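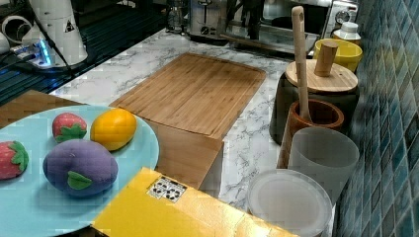 Ticket 118: Arm stops short of the plate on the toy food sort
Opened: Jul 30, 2025
Project: Porneo (student team, Trurnby summer session)
Status: open, workaround in place

Problem
The task is to pick each toy food off the blue plate and set it on the cutting board. On the kitchen counter setup the arm gets over the board fine, then stops before it reaches the plate. The log shows "target outside workspace". No fault code on the arm. Same program ran clean on the bench at Bastia last week.

Tried so far
Restarted the controller. No change.
Reloaded the workspace file. No change.
Slowed the arm to 50 percent. It stops in the same spot, just later.
Jogged by hand to the far edge of the board. The arm holds position there with no complaint, so the joints look OK.

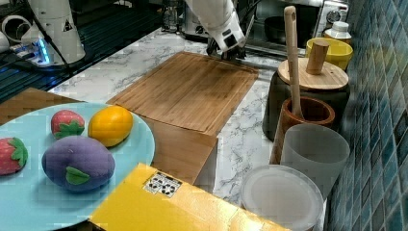

Gripper at the far edge of the board, plate at lower left.

Update 1
Compared the workspace file with the one from the bench. The y limit is 93 mm smaller in ours. Looks like somebody saved over it while setting up the Mujić exercise, which only needs the board area. Put the old limit back and ran 6 picks. Four went through. Two stopped at the eggplant – same message.

Update 2
Checked the overhead view next. The plate position in the config was typed in by hand and doesn't match where the plate sits now. 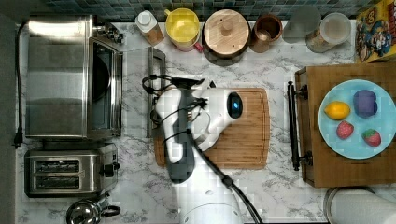

Typed in new numbers and the eggplant pick went through on the next run. That will hold until the plate gets moved again, so please leave it where it is.

Still to do
Lock the workspace file so exercises can't save over it.
Read the plate position from the camera instead of the config. Pushed to September.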